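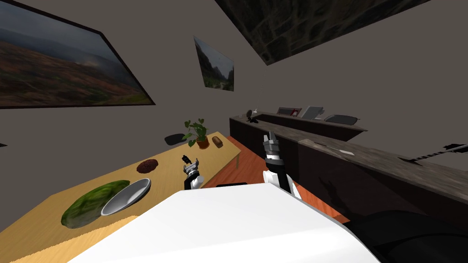

2 min read (Film series)

Brotside is a series of superhero adventure films made by Vitcombe Pictures and based on the comic book of the same name from the small publisher Lindqvist. It tells the story of a night-shift ferry pilot who can hear any sound made over water, and who would mostly prefer to be left alone with a thermos and the radio. There are 3 films so far, and a fourth has been talked about for so long that many fans have stopped asking (though plenty of them still hope!).

The comic ran for 77 issues and was never a big seller in its day. Readers loved it for its slow, gloomy harbor town, Enside, and for the way whole issues could go by without a single punch being thrown. Lindqvist sold the film rights while the book was still running, and the last few issues were drawn with the movie costume, a change that older readers still like to grumble over.
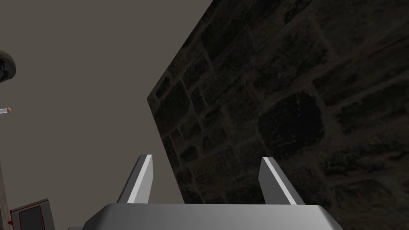 Production

The first film spent years moving from desk to desk at Vitcombe. Early scripts moved the story to a big city and gave the pilot a wisecracking partner, and both ideas were dropped after the studio brought in new writers who had grown up with the comic. Their version kept the ferry, the fog and most of the town gossip, and it was rated for older teens, which worried the studio a good deal at the time.

It opened in October on 2,695 screens. The second film went wider, to 3,473, and came with a bigger villain, a louder score and a long chase along the breakwater that took up most of the shooting schedule.

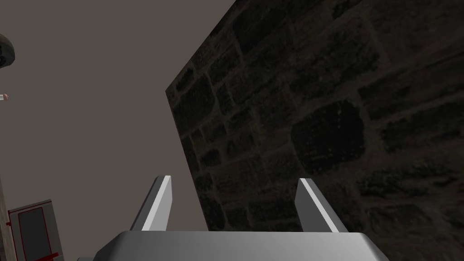 The chase is still the part people bring up first, even those who find the rest of the sequel a bit crowded, and it set the pattern for the third film, which is close to being one long pursuit from start to finish. Critics were kinder to that one than to the second, and it brought back the ferry radio as a running thread, something readers of the comic had wanted from the beginning.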